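Threads > Film & Sound > Location audio

Posted in September by hivwood_sound

1/ Notes on sound for a short film, from the mixing side. The project is a 19-minute two-hander called Peltumgate, shot in one house with a single boom and two wireless lavs. I was brought on after picture lock. What follows is what I would want a small crew to know before they roll.

2/ Room tone. The production recorded 15 seconds per room. By the time I removed the footsteps at the head and someone breathing near the boom at the tail, I had four usable seconds in the kitchen. Looping four seconds produces a pulse you can hear. Record a full minute, in the same mic position as the last take, with the lights still on.

3/ The fridge. It was running in some takes and off in others, inside the same conversation. Noise reduction can lower a compressor hum, but it takes part of the voice with it. I ended up adding fridge to the clean takes, so that the hum is constant for the whole exchange. It is less pleasant and it cuts together.
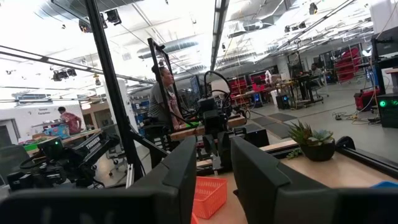
4/ Foley was next. The script has a long passage of unpacking after a move, with no dialogue, and the production track was unusable because the director talked through it. Everything had to be rebuilt: cloth, feet, handled props. Props should be chosen for how they sound against the surface in the shot. A small plastic basket with a perforated grid, like the orange-red one on the wooden tabletop, gives a short, bright scrape with little low end. Put a folded towel in it and it sits down into the mix as something with weight.

5/ I recorded props at two distances, 15 inches and 40 inches. The close mic carries the detail. The far one carries the room and does most of the work in wide shots. If you only have one microphone, do the pass twice and keep the gestures slow enough to line up.

6/ Perspective matters more than fidelity. The first foley pass was clean and nearly 30 percent of it was too loud. When the actor is across the room, a crisp fingernail on plastic pulls the ear to the wrong place. I rolled off everything above 8k on those and lowered them until they were only just missed when muted. 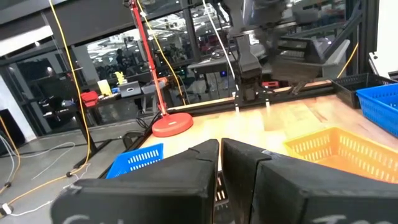 7/ The same applies to footsteps. We cut most of them in the second half. If the floor has been established and the actor is off screen, two steps and a shift of weight will read as a walk.

8/ Music. The composer, who works as Yao, delivered stems instead of a stereo mix, and this saved the last scene. The low drone sat on the same frequencies as the lead's voice. With stems I could dip the drone alone by 3 dB under dialogue and leave the piano where it was.

9/ Deliverables: a 5.1 for the festival, a stereo fold-down checked separately, and an M&E for subtitled territories. The fold-down was too wet on the first try - the surrounds carried more reverb than I had remembered sending there.

10/ Session was mixed at Fusus, in the small room. Cue sheet template is in my profile if anyone wants it. The track names are a mess in the older version, so take the newer one.

40 likes · 15 reposts · 19 replies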